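Manalo (receipt printer)

The Manalo is a small countertop receipt printer made by Novia for shops, food stalls and market traders. I've kept this page up for a while now and I use one myself, so forgive me if I go on a bit!

Background

Novia started out selling label guns, and the Manalo was its first go at receipts. The first batch was 2,221 units, all with the gray lid and the stiff little feed button. Chutima Luangrath drew up the case, and she's the one to thank for the drop-in paper bay – you just open the lid, drop the roll in and close it again.

Models

There are 3 versions. The plain Manalo has a serial port only. The Manalo Eron adds USB and a louder beeper (handy in a kitchen, awful in a bookstore). The Cetano came last, with a battery pack and a belt clip, and only 611 were sold before Novia dropped it one November. If you find one with a good battery, grab it!

Paper and printing

It's a thermal printer, so there's no ink or ribbon. The coated side of the paper has to face up, and if your receipts come out blank you've probably got the roll in backwards. I still do that on a busy Friday.

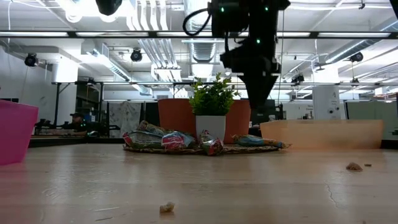
Cheap rolls fade faster too, so make copies of anything you need for a warranty or your taxes.

Common faults

Faint print down one side usually means a dirty print head, and a wipe with rubbing alcohol sorts it out – let it cool first. A steady red light means the lid isn't latched. Three quick beeps mean the cutter is jammed, and on the Eron you can free it with the little wheel under the front cover.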